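FOR IMMEDIATE RELEASE

27 Oct 2021

Luvside Launches Winter Coat Exchange for Families in Ponside

Residents may donate, trade or borrow cold-weather clothing at no cost through the end of the season

PONSIDE — Luvside, the nonprofit clothing library serving Ponside and the surrounding townships, today announced the opening of its Winter Coat Exchange, a free service through which residents may donate outgrown or unused cold-weather clothing, trade one garment for another, or borrow a coat for the length of the season. The exchange operates from the Luvside building on Nassar Street and is open to every household in the school district, with no income requirement and no proof of need.

The program begins with 600 coats, jackets and snowsuits in sizes from infant to adult. The garments were gathered in a collection drive that started in June, when most families were clearing closets for the summer, and were cleaned and repaired over the following months by Skavotov Laundry, the program's founding partner.

"A winter coat is among the most expensive things a family buys for a growing child, and it is often outgrown before it is worn out," said Nighat Awan, executive director of Luvside. "Our members have asked us for years to extend the library to outerwear. We now have the space, the racks and the laundry capacity to do so properly, and we are pleased to open the doors before the first hard frost."

Luvside was founded as a lending library for formal wear and interview clothing. Its members borrow suits, dresses, shoes and bags for periods of up to two weeks. Until this fall, the organization turned away donations of heavy coats for lack of storage. A lease on the adjoining storefront, signed earlier this year, doubled the floor area and made room for a second fitting room, a mending bench and hanging storage along the full length of the rear wall.

How the Exchange Works

Residents may take part in any of three ways.

Donors may bring clean, wearable coats to the front desk during opening hours. Each item is inspected, tagged by size and placed on the floor once it has passed through the laundry. Coats with broken zippers, missing buttons or small tears are welcome and will be sent to the mending bench. Coats with mildew, heavy staining or damaged linings that cannot be replaced are forwarded to a textile recycler.

Households that wish to trade receive one exchange credit for each garment accepted. A credit may be used the same day or held until spring, and may be passed to another household. Credits are not tied to size or brand. An infant snowsuit may be traded for an adult parka.

Borrowers may check out one coat per household member, with no donation required. Loans run until the end of the season, when coats are to be returned to the front desk or to the drop box beside the side entrance. There is no late fee. Families whose children outgrow a borrowed coat in midwinter may return it for a larger size at any time.

"We wanted the borrowing side to be as plain as checking out a library book," said Ziad Rizk, operations manager. "A parent gives a name and a phone number, the child tries the coat on, and they go home with it."

Quilted and Down Garments

Luvside expects down and synthetic-fill jackets to be the most requested items of the season, and has prepared separate handling rules for them. Quilted garments are light, warm and easy for children to manage by themselves, but they respond poorly to hot dryers and long compression. Many of the jackets donated during the summer drive arrived flattened from storage in vacuum bags.

Under the procedure drawn up with Skavotov Laundry, every quilted garment is washed on its own with a mild detergent, rinsed twice, and dried on low heat until no clumps remain in the fill. It is then laid flat for a final inspection of the seams before it is hung. Staff look in particular at the shoulder seams, the cuffs and the stitching beside the zipper, where fill most often escapes. 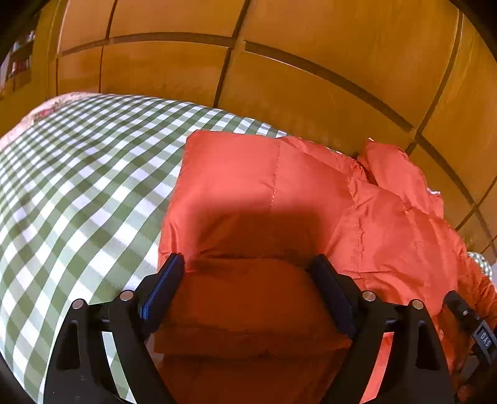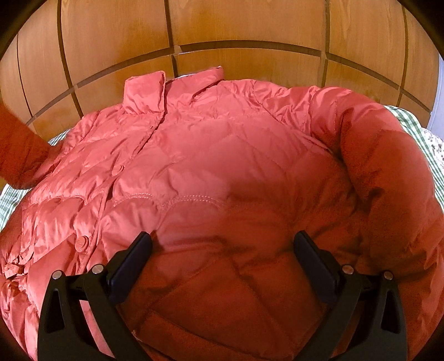

Quilted outerwear in orange-red and coral tones, laid out on green-and-white gingham.

Residents preparing a quilted jacket for donation are asked to empty the pockets, close all zippers and snaps, and carry the jacket loosely in a paper or cloth bag. Owners who prefer to wash the garment at home should follow the care label and confirm that the fill has dried all the way through. A jacket that feels dry on the outside may still hold moisture at the center of each section, and a damp jacket placed on a crowded rack can spoil the ones beside it.

"People apologize for bringing us a jacket that has gone flat," said Randa Chidiac, who supervises the mending bench. "In most cases the down is perfectly sound. It needs a careful wash and a slow dry. The ones we worry over are those with a leaking seam that someone has closed with household glue, and we would much prefer to receive the tear as it is."

Small tears in nylon shells are closed with matching thread or with an adhesive repair patch made for the purpose. Jackets that cannot be restored to a neat appearance are offered on a separate rack marked for yard work and sledding, and may be taken without a credit.

School Partnership

The Ponside school district will host two satellite racks during the season, one at the elementary school and one at the middle school. Each rack will hold a rotating selection of coats, hats and gloves chosen for the ages served. Students may take an item through the school office without completing a form, and staff will send a weekly note to Luvside listing the sizes that have run low.

Raghda Geagea, family liaison for the district, said the arrangement would relieve pressure on classroom teachers, many of whom keep spare coats at their own expense.

"Our teachers notice when a child stays near the door at recess," Geagea said. "Until now the solution has been whatever happened to be in the lost and found. With the racks in place, we can offer a coat that fits, and we can do it quietly."

Unclaimed items from the lost and found at both schools will be transferred to Luvside at the close of each term. Parents who believe a transferred item belongs to their child may contact the school office, which will keep a written list.

Funding and Capacity

The Winter Coat Exchange is supported by individual gifts, by in-kind laundry services from Skavotov Laundry, and by a grant from the Nassar Fund for Household Needs. The grant covers the lease on the adjoining storefront, the purchase of commercial racks and a part-time intake position. During the trial period held for existing members, 114 households registered for the exchange.

"The proposal stood out for its attention to upkeep," said Mahtab Hashemi, program officer at the Nassar Fund. "Many clothing drives end when the last bag is dropped off. Luvside asked for support for washing, mending and sorting, and that is where the work lies."

Luvside has asked donors to give particular consideration to children's sizes 6 and up, men's coats in large and extra-large, and waterproof gloves for all ages. The organization has a sufficient supply of infant buntings and is not accepting more at present. Fur coats, wool overcoats in need of relining, and ski boots also fall outside the program.

Hours and Location

The exchange is open on weekday afternoons and on weekend mornings at the Luvside building on Nassar Street in Ponside. The side entrance is step-free, and the larger of the 2 fitting rooms accommodates wheelchairs and strollers. Donations may be left in the drop box at any hour, but quilted and down garments should be handed in at the front desk so that they are not crushed beneath heavier items.

Residents who cannot travel to the building may ask the front desk for a home pickup within Ponside. Groups planning a workplace or congregation collection are asked to call ahead so that intake staff can be scheduled and bags supplied.

About Luvside

Luvside is a nonprofit clothing library based in Ponside. It lends formal, professional and seasonal clothing to residents free of charge and offers mending lessons throughout the year. Membership is open to all.

Media Contact

Ziad Rizk
Operations Manager, Luvside
Nassar Street, Ponside

Interviews with program staff and visits to the mending bench can be arranged through the front desk.

###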